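Subject: Re: Lunch boxes and plates for the Ludley weekend
Date: 16 August 2021

Replying to the packing question from the other day, with the plates as well, as they will have to share the crate.
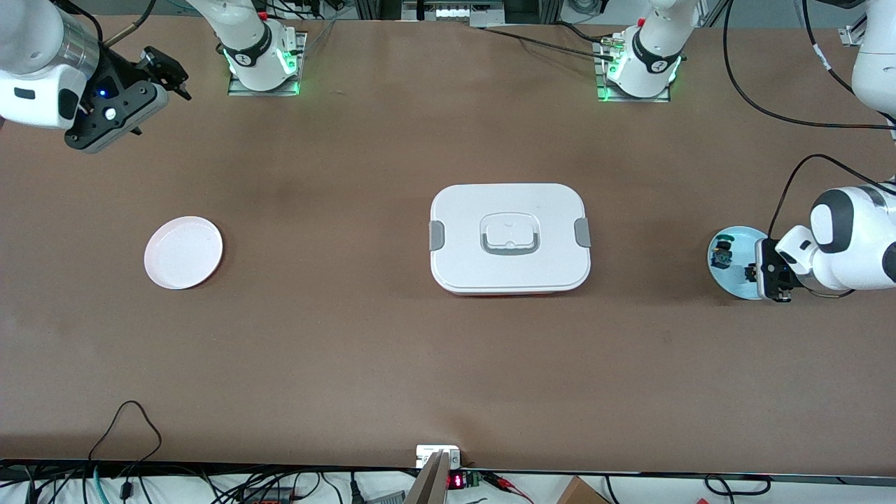
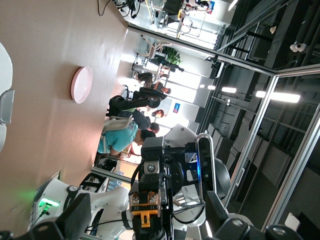 > We are trying to settle what to bring for meals at Ludley. Last
> time everyone brought their own and we ended up with a stack of
> lids that fit nothing. Could whoever has the Carrasco boxes say
> whether they close properly and whether they stack? Also, do we
> need plates, or can people eat out of the box?

On closing: yes. The lid is held by gray clips on the short sides, and there is a folding handle in the middle of the lid. Press the lid down flat first and then do the clips. If you do one clip with the lid crooked, the other won't catch.

On stacking: they stack with the handle folded down. I would not go more than 4 high in a car. Please carry them with a hand underneath when they are full. The handle is fine for an empty box or a couple of sandwiches, but I don't trust it with a full load of rice salad.

On plates: I would bring them. Eating out of the box works for one person, but these are meant for sharing, and in February at Gredinero we had people waiting for a box to come free. The pink plates have a raised rim, so beans and anything with sauce will stay put. The blue dish can go along for fruit or bread.

For packing, put the plates on edge along one side of the crate with a dish towel between them, and the boxes flat next to them. Lids go on the boxes, even the empty ones. That should take care of the stray lid problem. If you have a marker, put your initials on the bottom of the box and on the inside of the lid.

We have 2 crates. The second one is in the storage room at Flavard and still has the tablecloths in it, which need to come out before anyone fills it. I can bring mine to Ludley, but someone else will have to pick up the other one.

I still need to know who is bringing serving spoons. Reply to the list please, so we don't get six sets again.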